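Bedding & Linens > Making the Bed > Pillows and Comforters

How do I keep a guest bed looking neat with mismatched bedding?

Maribeth Malabanan
My niece is staying with us from January on and I'm so excited to finally have the spare room in use! The bed is done up with whatever she likes, so nothing matches, and I love that. But every time I put it together it looks like a pile. The pillow slumps, the comforter goes on crooked, and the sheet has ripples by lunchtime. Is there an order to do things in? I have ten minutes in the morning, tops.

3 replies - 58 shares

Remedios Baluyot
Oh, I love this one! Start with the sheet, always. Pull it tight at the head end first, then the foot, then run your forearm down the middle. Next the pillow. Hold it by the two top corners, give it a good shake and stand it up against the headboard while you do the rest. A patterned case does half the decorating for you - dots in orange-red, teal and mustard on the palest pink look wonderful next to a plain beige sheet, and if your headboard is a soft teal like that one, you've got your color scheme without buying a thing. Check which way the pattern sits, too. If it's busier at one end, put that end up. 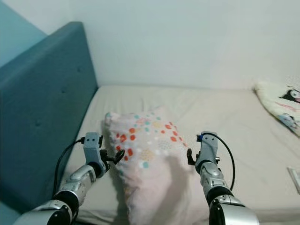

The comforter goes on last. Don't try to throw it over the whole bed in one go, especially if you're on the short side like me. Fold it lengthwise first so it makes one long thick roll, lay the roll along one side of the bed, and then open it out toward the other side. You only walk around once! If it's a character print, find the faces before you unroll and turn them so they're right side up from the foot of the bed.
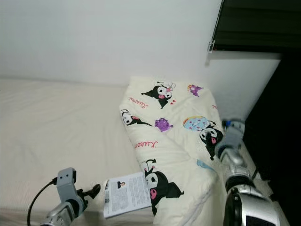
Then fold the top edge back a hand's width so the pillow shows. I've done it this way for years and it takes me four minutes, five if the cat helps.

22 comments

Kavinda Kumarasinghe
just get a heavier comforter, they hang straighter

Busisiwe Mathebula
Remedios is right about the roll, it's so much easier! One thing I'd add: clear everything off the mattress before you open it out. I lost a library book under mine for a whole week. And if the sheet keeps rippling, try the next pocket depth down, mine was too deep for the mattress and no amount of smoothing fixed it.

Filed under: bedrooms, guest room, quick fixes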